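Troltik Table Bin and Halvorsen Padded Mat
Reviewed by Serpil Başaran
4/14/19

I have reached the age at which a person has opinions on bins. My mother had them at thirty, so I consider myself to have got off lightly.

The bin in question is the Troltik, a small lidded thing in cream-white that lives on the table while you cook and saves you walking to the big bin with a handful of onion skins, shedding as you go. I bought it from Rastell in Jellulcombe, the shop next to the shut bank, where I had gone for a washing-up brush. I left with the bin, the mat, and no brush. The brush had to be a separate trip.

Before buying I did what everyone does and stood in the aisle reading other people's remarks on my phone. There were 116 of them. A good third were from people who had expected something bigger, and one was from a man who had given it a single star for being a bin. I would like to reassure the first group that the clue is in the name. The second I can't help.

It is small. Roughly a cube with the corners softened, a rim that flares out slightly at the top, and a hinged lid that flips right back and stands up behind the opening like the back of a chair. The inside is a pale beige, which I thought was a daft choice for something that will spend its life full of teabags, and I still think so, although it does mean you can see what you've missed when you rinse it. In a dark bin you'd never know. There may be something to be said for never knowing.

The lid is the best part, so I'll do that first. It stays up. I have owned three of these little bins over the years and every one had a lid that waited until your hands were full of potato peel and then came down on your wrist with the slow dignity of a drawbridge. The Troltik goes back past upright by just enough and stops there until you push it. You push it with the back of your hand, or an elbow if you are my sister-in-law. It closes with a small dull clap that I have come to like.

The drawback of a lid that stands up behind is that it needs room behind. Put the bin hard against a wall and you'll get the lid to a sulky half-open lean, and then we're back to the drawbridge. I keep mine towards the far side of the table with a bit of space behind it, and that has been fine. On my worktop, under the cupboards, with the bread bin on one side and the kettle flex on the other, it was hopeless. It lasted one evening there. If your kitchen is all worktop and no table, measure first, and do it with the lid up.

As to what goes in it: peelings, teabags, eggshells, the papery bits of garlic, the stalk end of everything. The flared rim helps when you're scraping a board, as there's a lip to rest the board on and most of what you scrape goes where you meant it. Some goes down the back between bin and lid, into the hinge, and I've had a strand of spring onion in there that I had to winkle out with a cocktail stick. Troltik's leaflet suggests "a soft cloth". A soft cloth will not do it. The leaflet's author has never met a spring onion.

Whole fruit is where opinion divides. Ayten Ekinci, my neighbour, who was round to borrow the big colander, maintained that nothing larger than a plum would go in without a struggle. I had a lemon to hand and it went in with room to spare. She then wanted to know why I'd be throwing away a perfectly good lemon, and I had to fish it out again and wash it, and she took it home with the colander. I have had neither of them back.
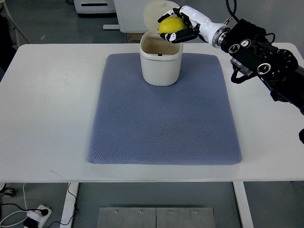
Lid up, lemon over the opening, Halvorsen mat underneath.

The mat, then. I hadn't meant to buy a mat. Rastell had the bin displayed on one, and I'm a simple woman and thought they went together. They don't come as a set, they aren't even made by the same people, and the mat cost more than the bin. I discovered this at the till with a queue behind me, in which circumstances I would have bought a canoe.

It's a large padded thing in a blue-grey, rounded at the corners, quilted all over in a fine diamond pattern. Halvorsen call it a table mat, which undersells it. It takes up the whole middle of my table and leaves white down both sides, and when it's laid out the kitchen looks as though it is expecting a visit from a small, distinguished dog. I was rude about it for a week.

I have since stopped being rude, mostly. The padding is generous enough to take the noise out of things. Putting the bin down on the bare table used to make a sort of plasticky knock, and dragging it made a noise I could feel in my fillings. On the mat it makes no noise at all. The same goes for mixing bowls, the scales, and the heavy mortar, which I used to put on a folded tea towel like some kind of peasant. The bin also stays put better. On the bare table it would creep off backwards every time I opened the lid with any enthusiasm, and I do open it with enthusiasm.

Against the mat: the quilting collects flour. It collects it in every one of those little diamonds, and you can't wipe it out, you have to take the whole mat outside and bang it on the railings, like something out of a period drama. Crumbs are nearly as bad. If you bake a lot, take the mat off first. I made shortbread on a board set on top of it, thinking I was being careful, and I was still finding pale patches a fortnight later. Turmeric I haven't tried and don't intend to.

It washes, though. The label says cool and no tumble dryer, and I've done as I was told, and it has come out the same shape and colour it went in. It takes a day and a half over the back of a chair to dry, during which you get your bare table back and remember how loud everything was.

Back to the bin, and to liners, on which subject I'd like a word with somebody. Troltik sell their own, in a roll of 100, and they fit very well, with a little collar that folds down over the rim and lets the lid shut flat. They aren't cheap. I tried the ordinary compostable caddy bags from the supermarket instead and they're far too tall, so you end up with a great frill of bag sticking out all round and the lid perched on top of it. I went without for a while. That works so long as you empty it every night and don't put anything in that used to be fish.

What I do now is line it with a sheet of newspaper folded into a sort of square hat, the way my grandmother did hers. It costs nothing and soaks up the teabags. The local paper is the right size. I can't think of a better use for the property pages.

Emptying is simple enough. You pick the bin up, walk it to the compost, tip it. The rim gives you something to hold. I'd have liked a handle, and I suspect most people would, since what you're carrying is by then a box of wet peel with the lid flapping about in front of your face. Two hands, then, and somebody to open the back door. In the rain I've been known to leave it till morning.

One more thing about weight. Empty, it is light enough to tip over if something leans on the upright lid, and in my house the something is a cat. I tried putting a tin of tomatoes in the bottom, 400 grams, the usual size. It helped. It also took up a good part of the bin, and then I forgot it was there and tipped it on the compost with everything else. I have lost one other tin the same way, also 400 grams, chickpeas that time. I've given up on ballast. The bin is heavy enough once there's a day's peelings in it, and before that the cat can be shouted at.

Smell: none so far with the lid closed, apart from a warm spell when I had gone away overnight and left some prawn shells, and that was my own doing. The lid isn't sealed or anything so grand. It sits on the rim and that's that. Come May I may have to be stricter with myself.

Marks. I'd give the Troltik four out of five, losing one for the hinge and the spring onion. The Halvorsen mat gets three if you bake and four if you don't. I wouldn't have chosen to buy them together, and I now can't picture the one without the other.

Rastell had both in stock when I went back for the brush. They had run out of brushes.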